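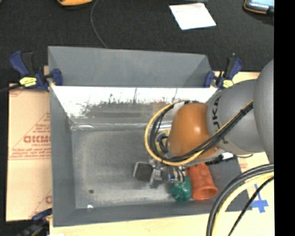 Bin cell, overhead view. Arm over the lower right of the bin, green object and red-orange cup next to the gripper.

Support > Data Collection > Bin Picking > Resolved

Ticket: Grasp labels do not match images after collection runs
Opened: January 17, 2022
Site: Trarnow, bin cell
Software: Condano recorder, Plultlow labelling tool
Priority: normal

Reported problem

We are collecting grasp attempts for the picking model. Each attempt saves a picture before the arm moves, a picture with the gripper down, a picture after the lift, and a label of held or not held. In the latest batch of 176 attempts, the labelling tool flagged 35 where the label disagreed with the pictures. In most of these the label says held, but the picture after the lift shows the gripper with nothing in it. A few are the other way round.

The arm itself runs without faults. No errors in the controller log. The objects are the usual mixed set of plastic cups and soft toys.

Log

Entry 1. Checked the flagged attempts in order. They come in runs, with good attempts between them. Each run starts soon after the bin contents were changed by hand. Asked the site whether the recorder was paused during the change. Answer: paused from the side panel, not stopped.

Entry 2. Tried the same thing on the test cell at Makowska. Paused the recorder, waited, resumed. The first attempt after resuming took its label from the attempt before the pause. All later labels were one place behind until the recorder was restarted. Could not get the fault when using stop and start.

Entry 3. Site reports that restarting the recorder between object changes cleared most of it. A batch of 50 attempts gave two bad labels. Both were on a cup lying on its side near the bin wall. The fingers closed on the rim, the width reading stayed above the held threshold, and the cup slipped out on the way up. This is a separate fault from the pause one.

Entry 4. Asked the site to check that the bin had not moved, as a shifted bin would also give poor grasps at the walls. They checked the clamps and measured the corners against the saved position. No change. Camera calibration also checked and left as it was.

Entry 5. The width was being read once, at the moment the fingers closed. Changed the setting so it is read again at the top of the lift, and the label is taken from the second reading. Old reading is kept in the file under its own name in case anyone wants to train on slips later.

Entry 6. Site ran 30 attempts with the new setting, cups and soft objects together. No flags from the labelling tool. Site then went back to normal collection.

Cause

1. Pausing the recorder from the side panel leaves one label in the queue. After resuming, each label is written to the next attempt.
2. Held or not held was decided before the lift, so an object dropped during the lift was still marked as held.

What to do

Use stop and start when changing the objects. Do not use pause until the recorder has been updated. Set the label reading to "after lift" in the cell settings page and save, then restart the recorder. The setting is not picked up while it is running.

For batches already collected, run the label check in the labelling tool and look through the flagged attempts by hand. Do not shift all the labels back by one, because only the attempts between a pause and the next restart are affected. Attempts with no picture after the lift should be left out of the training set.

Still open

The side panel should show a warning if labels are waiting when pause is pressed. Passed to the recorder developers under a separate ticket. The update is planned for July.

Status: resolved with workaround

Related tickets

Recorder stops writing when disk is nearly full
Soft objects marked as not held with gripper fully closed
How to re-measure bin corners after moving clamps
Arm cables hiding part of the bin in overhead pictures
Duplicate attempt numbers after a restart
Exporting flagged attempts from the Plultlow tool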